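Vultix hand-held gripper, pair kit: setup, pads and upkeep after one season

By Ronaldo Mercado

Print this page | E-mail to a friend
Shares: 38 | Comments: 13

We bought the Vultix pair kit to record cloth handling: folding, picking up from a seat, pulling a corner out of a pile. It is two hand-held grippers, one left and one right, each with a camera on the body looking out past the fingers. You squeeze the trigger, the fingers close, and the opening is logged along with the video. I am reviewing it as something that has to be set up every morning and kept working, and less as a way of getting good data. Other people have covered the data side and I don't have much to add to it.

The short version is that the grippers are solid, the finger pads that ship with them are fine for boxes and poor for fabric, and the calibration routine needs more patience than the manual suggests.

What is in the case

The case holds two grippers, two chargers, a marker card on a stiff backing, a bag of spare screws, one hex key, and a printed quick-start sheet. The full manual is a download. There is no spare trigger spring, and that is the first part we needed.

The case foam is cut for the grippers with the pads fitted. If you change to thicker pads, the lid will press on them. We now store ours in a Vinis tool case with plain foam we cut ourselves.

First setup

Charge both units fully before you do anything. The firmware updater will not start on a part-charged battery, and the message it gives you is a number with no text. The number is in the manual, on the second-to-last page.

Pair the left unit first. If you pair the right one first the software calls it the left, and the only cure is to clear both and begin again. Wilfredo Tolentino, who looks after ours, put a strip of tape on the left charger and we haven't had the problem again.

Zeroing the fingers takes a few minutes per unit. You hold the trigger fully open, press the button, squeeze fully shut, and press it again. Do this with the pads you are going to use. Pads of a different thickness change the closed position, and if you skip the step you get a log in which the gripper never quite shuts. We recorded most of a Friday that way.

Calibrating against the marker

This is the slow part. The marker card needs to be flat, upright and in even light. You hold the gripper still in front of it, then move through a set of positions until the software accepts enough views. The quick-start sheet asks for 20 views. We had rejects on most tries until we took 34, and now we take 34 every time and let the software throw out what it doesn't like.

Some points that helped:

Fix the card to something heavy. Leaning it on a box doesn't work when people are walking past the table.

Turn the card slightly if a ceiling light is reflecting in it. Long light tubes overhead leave a bright bar across a glossy card, and the corners drop out.

Wipe the lens first. A thumbprint doesn't stop the calibration from passing, it just makes it worse, and you find out later.

Leave the gripper switched on for a while before calibrating. Ours gives a slightly different result cold than it does after it has been running. Vultix support said this is normal.

The card that comes in the box is printed on paper under a film. The film on ours lifted at one corner in the second month. We replaced it with a rigid Nastari board, same pattern, and would buy that on day one if we were starting over. Measure the printed square yourself and type in the real size. Don't trust the label.

The pads

The supplied pads are smooth rubber. They hold cardboard, bottles and tool handles with no trouble. On thin fabric they slide. You close on an edge, lift, and the cloth creeps out of the bottom of the jaws.

Marquez sells textured pads that fit the same two-screw mount. We ran them on one unit and left the factory pads on the other for a few weeks, swapping hands halfway through so that it wasn't just one person's grip. The textured ones held fabric better in both hands. They also pick up lint, a lot of it, and a pad full of lint holds no better than a smooth one. Plan on cleaning them.

Changing pads is two screws per finger. The screws are short and they do not like being over-tightened. Bring them up by hand, close the fingers gently to line the pads up, and then give each one a final quarter turn. If you tighten before lining up, the tips meet off center and the gap at the closed position is wider on one side. Check it by looking straight down between the pads with something bright behind them. If the sliver of color you see is even from top to bottom, you are done.

I would not mix pad types across a pair for real recording. Each hand ends up with its own closed position and you have to remember which is which.

Daily and weekly upkeep

Wilfredo keeps the routine on one sheet by the chargers. In the morning: wipe the lens, wipe the pads, squeeze the trigger a few times and listen, zero the fingers. He does the calibration after that, with the unit warm. At the end of the day both go back on charge with the fingers open, so the spring isn't left under load.

Once a week he takes the pads off and cleans behind them. Lint packs into the mount and lifts the pad away from the metal. A stiff nylon brush gets it out. Isopropyl on a cloth is fine for the rubber, but don't soak it.

The vents need looking at too. The body has slots in the top, and cloth work puts fiber into the air. We brush them from the outside and use a vacuum with a soft nozzle. Do not blow compressed air into them. The manual is clear about this and I agree with it - you only push the dust down onto the board.

Check the screws that hold the body halves together at the same time. One of ours worked loose on the right unit and the housing began to creak when it was squeezed hard. A drop of medium thread locker took care of it.

The one repair

The trigger spring on the left unit broke after three months. The fingers still closed but did not open again without help. Vultix sent a spring free of charge and it took nine days to get here. The job itself was easy enough. Take off the pads, undo the body screws, lift the upper half straight up and watch for the flat cable to the camera. It is short. If you open the housing like a book, it will come off the connector.

The spring sits on a post behind the trigger with one leg in a slot. Take a phone picture before you pull the old one. Wilfredo had it back together in under an hour, and it needed a new finger zero and a full calibration before the numbers made sense again. He ordered two more springs at the same time and those live in the case.

In use on cloth

Most of our work is on a pink cloth and similar soft things, draped over chairs and seats on an open floor with other people getting on with their own jobs. The gripper body is large. Held low over a seat it fills a good part of what you see, and you learn to come in from above with the tips pointed at the edge you want. People passing in the background have not bothered the tracking. A moved chair sometimes has.
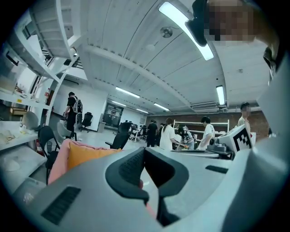 Pads lined up over the cloth, one picture up. The next one has the cloth wedged in the notch.
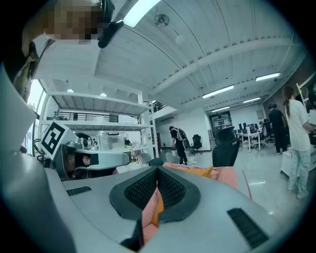
What I would change

A spare spring in the box. A second hex key, as the one supplied goes missing. A rigid marker board in place of the laminated one. Error messages with words in them. I'd also like the pad screws a couple of millimeters longer, so that there is more thread to work with when you are lining up thick pads.

The weight is acceptable for half an hour at a time. After that my forearm notices it and my squeezes get sloppy. We switch people at that point.

Would I buy it again

Yes, with the Marquez pads and the Nastari board on the same order. If you only handle rigid objects, keep the factory pads and save the money. If nobody on your team is willing to do the ten minutes each morning, look for something simpler, as this kit drifts when it is left alone and the software won't warn you.

Ours have gone back into use with the new spring, and the next thing due is the battery on the right unit, which has started to run down before the left. I will add a note here when it has been changed.

Print this page | E-mail to a friend
Comments (13)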